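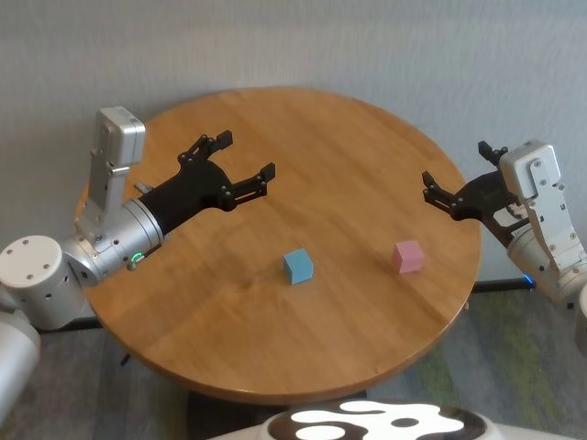
Cubo celeste y cubo rosa sobre mesa redonda de madera.

Pirihi: léxico de términos de color en español

Ficha de datos y notas de uso, versión 2

Resumen

Pirihi es una colección de denominaciones de color en español, recogidas por escrito a partir de muestras impresas y anotadas con lema, modificador y zona dialectal declarada. Contiene hasta 4000 respuestas por zona. El uso previsto es la lexicografía, la enseñanza de lengua y el estudio de la variación en términos no básicos (celeste, salmón, fucsia, lacre, guinda). No incluye audio ni medidas espectrales de las muestras.

Mantenimiento: Vlasta Lazarević y Michalis Tsolakis.
Anotación: Lilla Takács, Harpreet Arsenault.
Revisión dialectal: Farzana Abeysekara.

Contenido del paquete

respuestas.tsv: una fila por respuesta, en UTF-8, con tabuladores como separador y sin comillas.
lemas.tsv: tabla de normalización de forma escrita a lema.
zonas.tsv: códigos de zona y su descripción.
cambios.txt: historial de correcciones.

Campos de respuestas.tsv

id_respuesta: cadena única, estable entre versiones.
id_muestra: código de la muestra impresa. No es ordinal; dos códigos consecutivos no implican tonos próximos.
forma: texto tal como lo escribió el participante, con erratas incluidas.
lema: forma normalizada en masculino singular cuando el adjetivo varía en género; en caso contrario, forma invariable.
modificador: claro, oscuro, pastel, fuerte, otro o vacío.
zona: código remitido a zonas.tsv.
confianza: valor entero con máximo 5, asignado por el participante.

Recogida

Las muestras se imprimieron en papel mate y se presentaron de una en una, sobre fondo gris neutro y con luz de mesa. La instrucción era «escriba cómo llamaría usted a este color». No se ofrecía lista de respuestas. Se admitían respuestas de más de una palabra y también dejar el espacio en blanco. Los cuestionarios de la serie Caltley se completaron en marzo, con una tirada nueva de las muestras; las demás series usan la tirada original. Hay una diferencia leve entre ambas en los amarillos verdosos, por lo que conviene filtrar por serie antes de comparar esa región.

Normalización

La ortografía se unifica según lemas.tsv. «Azul cielo», «azulcielo» y «azul-cielo» pasan a «azul cielo», que se mantiene separado de «celeste». Tampoco se funden «rosa» y «rosado», cuya distribución por zona es uno de los datos de interés de la colección. «Café» y «marrón» conservan lemas distintos por el mismo motivo. Las comparaciones explícitas («como teja mojada») se dejan íntegras en forma y reciben el lema «comparación».

Los diminutivos («rosita», «moradito») se reducen al adjetivo base sin rellenar modificador. En la versión anterior se marcaban como «claro»; el criterio se abandonó tras la revisión dialectal.

Anotación y acuerdo

Cada respuesta fue leída por dos personas de forma independiente. Los desacuerdos se resolvieron por discusión y quedan marcados en cambios.txt con la letra D. La mayor parte afecta a la frontera entre lema compuesto y lema simple con modificador: «verde agua» es compuesto, «verde claro» no lo es.

Limitaciones

La zona es la declarada por el participante y no se contrastó con su historia de residencia. De las 4 zonas definidas, la andina está representada sobre todo por hablantes urbanos. No se aplicó prueba de visión del color, de modo que la colección no sirve para estimar fronteras perceptivas. El valor de confianza no es comparable entre personas sin centrarlo antes.

Herramientas

El validador Gimby comprueba codificación, campos vacíos y correspondencia entre lemas. Uso:

gimby validar respuestas.tsv --lemas lemas.tsv

El código de salida es cero si no hay errores. Los avisos sobre formas no listadas no detienen la ejecución.

Licencia y distribución

Uso libre con atribución. El archivo se distribuye a través del repositorio Wultis. Las correcciones de lema se envían como parche sobre lemas.tsv, con el id_respuesta afectado y una cita lexicográfica si la hay. No se aceptan cambios en el campo forma.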